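Small Parts & Assembly > Plastics and Fixtures
Seating a narrow board in a molded channel, and how to hold the panel down

kmyau
Posts: 141
I have 12 molded panels from Pinden to fit with boards. All the sockets and ridges are on one side, the back is flat, and each one takes a narrow circuit board along a channel. The board is snug and I am worried about cracking it. I'm working on slotted aluminum and the panel slides around whenever I push sideways. Looking for advice on both.
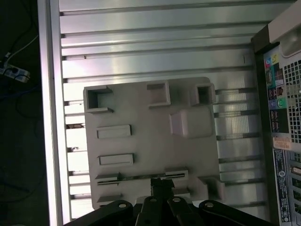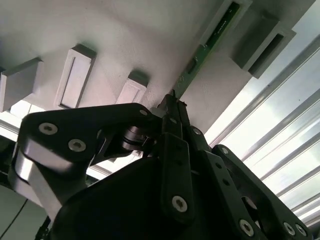

First one is a panel lying on the aluminum, second one has the green board.

ladan_e
Posts: 923
How thick is the board compared to the channel? If you don't have calipers, try an offcut of the same board stock. If the offcut drops in and yours doesn't, you have a burr on the board edge. That is the usual cause with the cheap ones, they get snapped out of a bigger sheet and the edge is never cleaned up.

For the sliding, use the slots. You already have them. Two low clamps at the sides and a stop at the far end.

arabzadeh
Posts: 20
I would not clamp those. Thin molded panels bow when you squeeze them from the sides, and then your channel is narrower than it was when you started. Thin rubber mat under the panel, nothing else.

ladan_e
A mat gives when you press down. So you press, the panel flexes into the mat, and the board pops up at the other end. I have done it both ways on the Sotunano covers and went back to clamps.

arabzadeh
Then your mat is too thick. Mine is the drawer liner stuff and it doesn't give at all.

kmyau
The board is 141 mm long. I don't have an offcut but I can feel a rough spot on one long edge, so the burr sounds right. What do you take it off with?

ladan_e
Fine sandpaper on a flat block, two or three strokes, one direction. Stay off the traces. Wipe it after so the dust doesn't end up in the channel.

a.rostami
Posts: 12
Question about the first picture. There's a long groove running across the lower part of the panel with little raised lips at the ends. Is that where the board goes on yours? If so you want one end under its lip before you lower the other. If you push straight down along the whole length you will be fighting both lips at once.

kmyau
I had been going straight down. I'll try one end first.

a.rostami
Start at whichever end has the connector, if there is one. The plain end can take more bending than the end with solder joints on it.

khosravi_am
Posts: 20
Disagree with that last part. Connector end goes in last, otherwise the cable is in your way the whole time. I did a batch of Zamani panels for a friend and wasted an evening on it before I swapped the order.

a.rostami
Depends if the cable is attached already. On mine it goes on at the end.

khosravi_am
Fair. With no cable on it I don't think it matters much.

arabzadeh
One more thing, vacuum the slots before you put the panel down. Chips sit in there and come up onto the surface, and then you get scratches on the back of every panel.

kmyau
Update. Sanded the edge, put one end in first, and the board went in with thumb pressure. I tried the drawer liner and it was OK on the first three. For the rest I used a stop at the far end and one clamp, barely tight. Seven panels done, and it took 20 minutes once I had the order worked out. One board is still tight in the middle and I haven't forced it.

ladan_e
Swap that board to a different panel and see which part the problem follows. I had a Jindar panel with a bit of flash left in the channel that you could only find by running a fingernail along it.

kmyau
It was the panel. Small ridge near the middle, came off with a knife. Five to go.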